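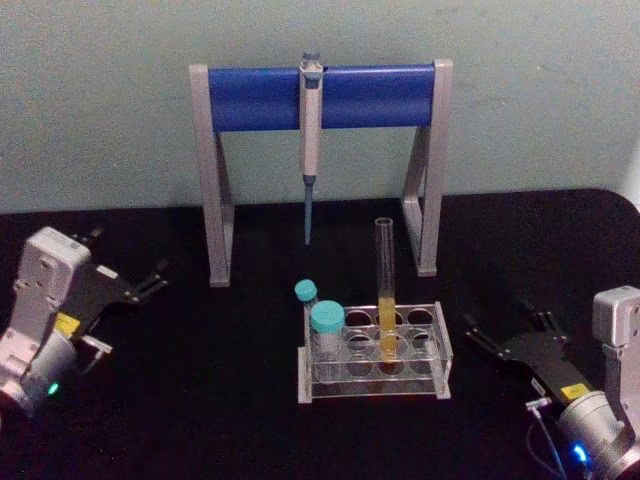 Open day at the Mengal chapel, 20 October 2021

I went with low hopes. Murkard parish had promised sung Vespers, a tour of the restored organ and a talk on chant, all for a $30 donation. The organ was locked. We looked at it from the rail. 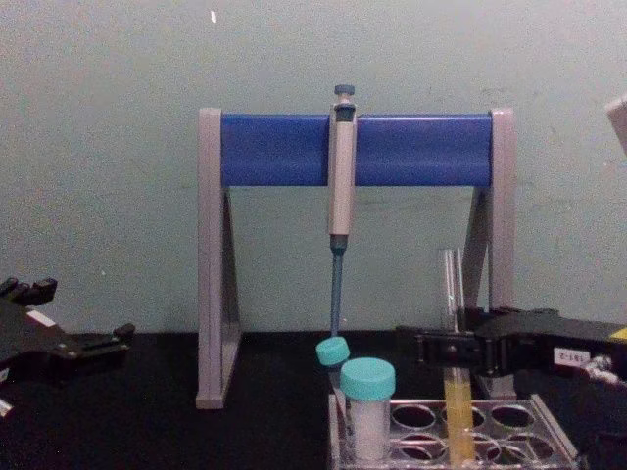 The talk was better, though I don't buy the claim that the Bratcombe hymnal is over 100 years old. The copy I handled had a modern binding and guitar chords pencilled in the margins.

Vespers began 26 minutes late. The choir from Parkus sang the psalms far too fast, as if a bus was waiting, and the Magnificat was in a setting I'd hoped never to hear again. 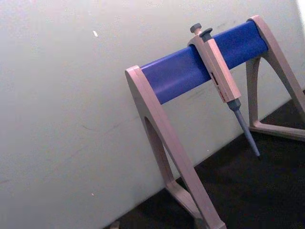 Still, the incense was generous and the last antiphon was lovely, I'll give them that. Tea in the hall afterwards was weak. They want to do it all again in June, with the organ playing. I'll believe it when I hear it.
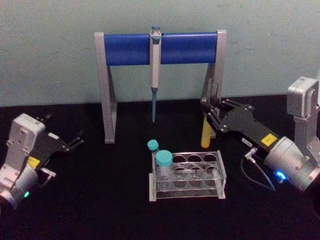 Pipette on its stand, with the tube rack in front.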